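Lerent Business Park Tenants' Association
Equipment and Services Review Group
Minutes of meeting, 2021-05-17
Meeting room B, ground floor

Chair: Vinzenz Schnyder
Minutes: Ruan Pillay
Also attending: one representative each for Radebe Print and Privura Records Storage. The supplier, Flongate, attended for items 3 and 4 and then left.
Apologies: the building manager.

1. Minutes of the last meeting

Agreed, with one correction. Under "Floor cleaning contract" the words "renewed for two years" should read "offered for two years." Nothing has been signed. Mr. Schnyder asked that the corrected copy replace the one on the tenants' page.

2. Matters arising

The loading bay door is still on manual. Radebe Print has been lifting it by hand in the mornings and would like that written down. RP to chase.

The visitor badge printer was replaced under warranty.

3. Flongate humanoid service: what is on offer

Flongate is offering a walking humanoid robot on a monthly service plan, for use in the shared areas and by tenants who book it. The plan covers the robot, the hands, a fabric covering for the arms, software updates and a service visit each quarter. The tasks listed in the brochure are picking up dropped items, carrying small parcels between suites, and tidying the meeting rooms at the end of the day.

The price quoted is $1,409 a month. Mr. Schnyder asked what was left out of that. Flongate said the setup visit and any hand repairs caused by "misuse" are billed separately. He asked for the definition of misuse. It is in a schedule that was not in the pack, and Flongate will send it.

Privura asked how long the robot runs on a charge. Flongate said it depends on the work. Pressed for a number, they said almost 2 hours of mixed walking and handling. The brochure says "all-day support." Flongate explained that this meant support with charging breaks. Mr. Schnyder said the brochure should say so.

Radebe Print asked whether a person has to be present. Flongate said that during the first month one of their operators would be on site or connected remotely. After that it would be "supervised as needed." The meeting could not get a clear answer on who decides what is needed, or who pays if it turns out to be often.

4. Hands and floor-level work

This took up most of the meeting. The association's interest is mainly in small things picked up from the floor and low shelves, as the cleaning contractor does not touch tenants' belongings and items left in the corridors stay there. Flongate said the hand was the strongest part of the offer.

The points put to them were as follows.

Carpet. Ours is low and striped, and small things do not show up well on it. Radebe Print asked whether the robot could find a paper clip or a loose staple. Flongate said metal items were "generally good" and would not put a rate on it. Thread, hair and scraps of tape are outside the service and are left to the vacuum.

Reach beside furniture. Tenants lose things at the foot of cabinets and desks, where there is little room to work. Mr. Schnyder wanted to know how the hand manages when the robot's own feet are taking up the same bit of floor. Flongate said the robot plans its footing before it reaches. He said that was an answer about software and he had asked about space.

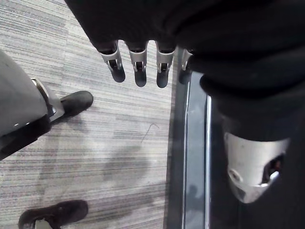 Finger joints. The pale segments around the middle of the fingers are open-framed, with small parts showing inside. Privura, who handle old paper files and the dust that comes with them, asked about cleaning. Flongate recommends wiping with a dry cloth weekly and leaving anything deeper to the service visit. Privura did not think a dry cloth would get into the openings, and asked whether a closed cover or glove is sold. One is planned. There is no date and no price.

Arm covering. Soft black fabric, with a good deal of fold in it. Radebe Print asked if it could snag on a drawer handle. Flongate said they had no reports of this. Asked how many sites they would expect to hear from, they said 4, two of which are their own offices. A washable spare is extra.

Polished surfaces. Several suites have glossy panels close to the floor. Flongate agreed that reflections can confuse the robot's view and said the latest update "improves" this. Mr. Schnyder asked for before-and-after figures. None were available today.

Damage. If the robot scratches a tenant's furniture, the claim goes through Flongate's insurer, with the first part paid by whoever booked the session. Both tenants objected to that. Flongate said it was standard wording and they would ask whether it could be changed.

Flongate thanked the group and left.

5. Discussion

Mr. Schnyder said he had come prepared to be talked into it and had not been. His view is that the hand may well be a fine piece of work, but the association would be paying for a service, and the service is described in words that could mean anything. He would want a list of jobs, a success rate for each one, and a refund if the rate is not met.

Radebe Print was a little warmer. The parcel run between suites would save their front desk a fair amount of walking, and they would book it for that alone if the price were shared. They have no use for the floor work.

Privura is against it at this price. They also raised cameras. Their clients' records are confidential, and they will not have the robot past their door until they know what is recorded, where it is kept and who can watch during remote supervision. RP pointed out that the pack has a single sentence on this, and read it aloud. It did not help.

RP noted that a part-time porter had been priced last year and turned down as too expensive. The group should compare the two properly before going further, using the same list of jobs for each.

6. Decision

No contract to be signed. The group will consider a trial only if Flongate agrees in writing to the following:

- a trial of 4 weeks with no setup charge
- the job list agreed beforehand, including floor pickup on our own carpet and beside a glossy panel
- every failed attempt logged, with the log open to tenants
- the misuse schedule and the data terms supplied before the robot arrives
- the tenants' share of any damage claim waived for the length of the trial

Carried. Privura abstained.

7. Actions

VS to write to Flongate with the conditions above.
RP to dig out the porter quote and ask for an updated one.
RP to chase the loading bay door.
Radebe Print to estimate parcel trips for a normal week.
Privura to send its data questions to VS so they go in the same letter.

8. Any other business

The kettle in the shared kitchen trips the breaker when the microwave is on. Please use one at a time until the electrician has been.

Next meeting in June, date to be circulated once Flongate has replied. If there is no reply, the item comes off the agenda.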